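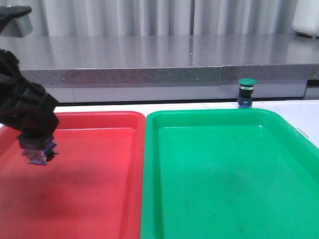 Arm over the red tray, gripper closed.

Ratura Gantt Sheets

Spreadsheet templates for project plans that will be wrong by February. Put your start dates in column B and the bars draw themselves. Each file holds up to 100 tasks in 6 phases, after which you have a program, and our sympathies.

Install
Copy the folder anywhere Cluvano can read. Do not rename the Holidays tab. People rename the Holidays tab.

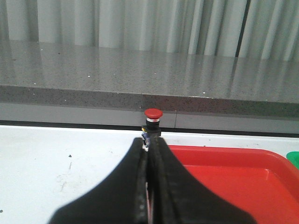
Red push button behind the gripper fingertips.

Known issues
Milestones on the last day of a phase print twice.
Dependencies longer than 6 links turn gray and sulk.

Maintained by Milagros Segura. Last edited Apr 20, 2026, two days behind plan.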